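공유 작업 공간의 책상 높이와 이용자 피로도에 관한 조사

1. 조사 배경

본 보고서는 교내 공유 작업 공간에 비치된 책상의 높이가 이용자의 신체적 피로에 미치는 영향을 조사한 결과를 정리한 것이다. 장시간 앉아서 작업하는 학생이 늘고 있으나, 공용 책상은 대부분 단일 규격으로 구매되어 개인의 체격 차이를 반영하지 못하고 있다. 본 조는 이러한 점에 주목하여 6월 한 달간 설문과 실측을 병행하였다.

2. 조사 대상 및 방법

설문은 작업 공간을 이용하는 재학생 200명을 대상으로 실시하였다. 문항은 1회 이용 시간, 불편 부위, 휴식 빈도, 책상 높이에 대한 만족도로 구성하였다. 실측 대상은 공용 열람실의 Nutine 고정형 책상과 제작실의 Valach 작업대이며, 상판 높이와 의자 좌면 높이의 차이를 기록하였다. 출입 기록은 담당 부서의 협조를 받아 총 1,620건을 확보하였고, 이 가운데 입실과 퇴실 시각이 모두 확인되는 746건을 분석에 사용하였다.

3. 조사 결과

Nutine 책상의 상판 높이는 모두 동일하였으며, 키가 작은 응답자일수록 어깨와 목의 불편을 호소하는 경향이 나타났다. 키가 큰 응답자는 허리의 불편을 주로 지적하였다. 연속 이용 시간이 60분을 넘는 경우에는 체격과 관계없이 만족도가 낮아졌다. Valach 작업대는 서서 작업하기에 적합하다는 평가를 받았으나, 노트북을 사용하는 학생에게는 지나치게 높다는 의견이 있었다.

휴식 빈도는 책상의 종류보다 과제 제출 기간의 영향을 크게 받았다. 제출 기간에는 휴식 없이 이용하였다는 응답이 늘었고, 같은 기간의 퇴실 시각도 늦어졌다.

4. 배치에 관한 검토

긴 목재 테이블은 여러 명이 나란히 사용할 수 있고 상판 면적이 넓어 자료를 펼치기에 유리하다. 반면 고정식 장비를 한쪽 끝에 둘 경우 그 주변의 좌석은 사용이 제한되므로, 좌석 수를 산정할 때 이를 제외하여야 한다.

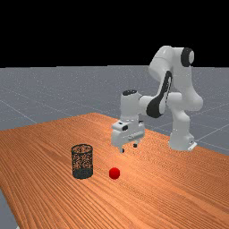

그림 1. 긴 목재 테이블과 우측의 흰색 로봇 팔(렌더링 이미지). 자료 제공: Clunthorpe

높이 조절형 책상의 도입 가능성을 확인하기 위하여 Lò의 제품 안내서도 검토하였다. 전 좌석을 교체하는 방안은 예산상 현실성이 낮다고 판단하여, 창가 좌석부터 단계적으로 교체하고 나머지 좌석에는 발 받침대를 비치하는 방안을 제안한다.

5. 한계 및 향후 과제

본 조사는 단일 학기에 한정되었으며, 피로도를 응답자의 주관적 평가에 의존하였다. 의자의 종류와 조명 조건은 통제하지 못하였다. 후속 조사에서는 동일 응답자를 대상으로 책상 높이를 달리하여 비교 측정할 예정이다.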